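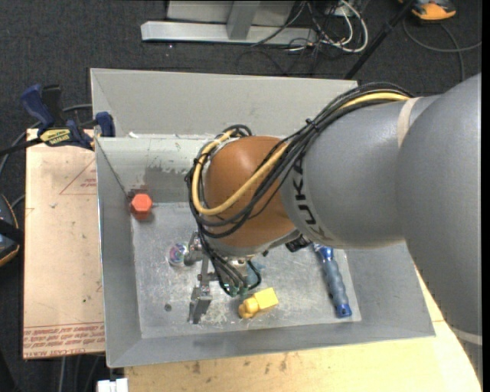 Scuffed patch on the inside slope of a metal bin – touch up or leave it?
Posted 2/2/20

We have a gray sheet-metal bin with sloping sides and a flat bottom. The paint on the back slope has worn to a darker patch and the edges are scuffed. It holds loose small parts, nothing wet and no food. I bought it used from Savadell in December and it has already had one coat of spray enamel from me on the bottom, which came off in flakes. Is there a coating that lasts, or should I line it? A new one is $184 and I would like to avoid that.

3 answers

Line it. Paint on a slope where parts slide all day is going to wear, whatever the can says. We put a sheet of thin UHMW plastic on the back slope of ours and held it with countersunk screws along the top edge. Don't use glue, you will want to change the sheet later. Cut it a little short at the bottom so parts don't catch in the corner. If you still want to paint the rest, sand off all the old enamel first, wipe with solvent and let it dry overnight. Yours flaked because it went over a smooth surface – spray enamel needs something to grip.

Powder coat. Ramport did two of ours for $50 each but you have to take the bin off the stand and drop it off.

If it's only the color that has changed and you can't feel an edge with your fingernail, leave it. Check for rust a couple of times a year. The liner is a good idea if your parts scratch easily, and it cuts the noise too.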